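Welcome, and thank you for choosing a room with a glass wall! We get a lot of the same questions from new tenants at Furkside, so Rajeshwari Namboodiri at the front desk has gathered them up here, along with the answers she gives most often. If yours is missing, come by and ask (there is usually tea).

## Looking after your glass wall and blinds

### What should I clean the glass with?

Warm water with a small drop of dish soap does nearly everything. Put it on the cloth, please, and leave the spray bottle in the cupboard, as drips run down into the metal frame and leave a mark that takes ages to rub out. Start at the top and work down, then go over it once more with a dry cloth. Fingerprints like to gather beside the metal uprights, so give those edges an extra pass.

### Can I tape or stick things to the glass?

Sticky notes are fine, and so are the little removable hooks, up to 10 per pane. Please keep tape off the metal, and for anything heavier use the plain white wall next to the glass, where we're happy to put up a rail for you.

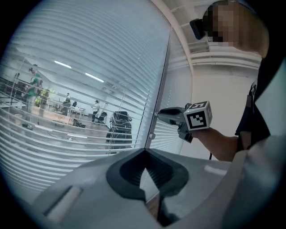
*Where the glass partition meets the white wall, with the ducts and pipes overhead.*

### Are the pipes on the ceiling going to be boxed in?

No, they're staying as they are. We know some of you would love a smooth ceiling, but being able to reach everything easily has saved us a good deal of trouble over the years. Please don't hang plants, banners or lights from them, however tempting it is in December! Do-yoon Kwon can suggest other spots.

### How do I dust the blinds without bending the slats?

Tilt them nearly closed, hold the bottom steady with one hand, and run a soft dry duster along each slat from the middle outward. Then tilt them the other way and do it all again. It's slow work, I'll admit, but twice a year is plenty, and our own round is in May if you'd like to leave it to us.

### I've closed the blinds and I still see the office in the glass. Is something wrong?

Not at all. The glass sits in front of the slats, so you'll see desks, people and ceiling lights reflected over them, especially with the lights on full. Dimming the lights on your side softens it a good bit.

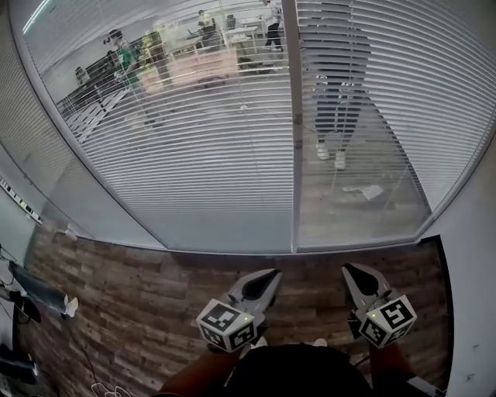
### What about the wood-patterned floor along the bottom?

Sweep it first, then use a mop that has been wrung out well, going along the planks. Stop a little short of the pale strip at the foot of the glass and finish that part by hand with a cloth.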